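Slide 7 – Galbraith open day, bin picking cell

Arm is already over the bin when the group comes in. Say what it does before it moves: locate part, choose grasp, lift.

Mixed parts, unsorted. Cycle count from the April trial was 316. Do not quote a success rate, Trestville has not signed it off.

Point out the cable loop at the wrist – it limits how far the last joint can turn. Expect questions on wear.

Three runs, then stop. Hand over to Lewis Mowat for the safety part.
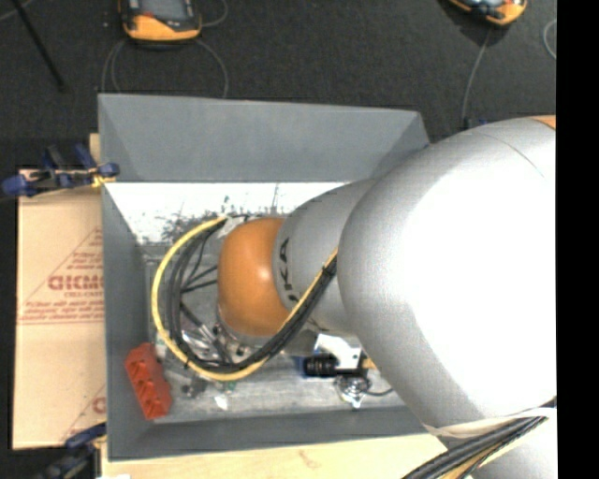
Alistair Kerr thought the cable limits should come before the grasp planning, as visitors ask about them first.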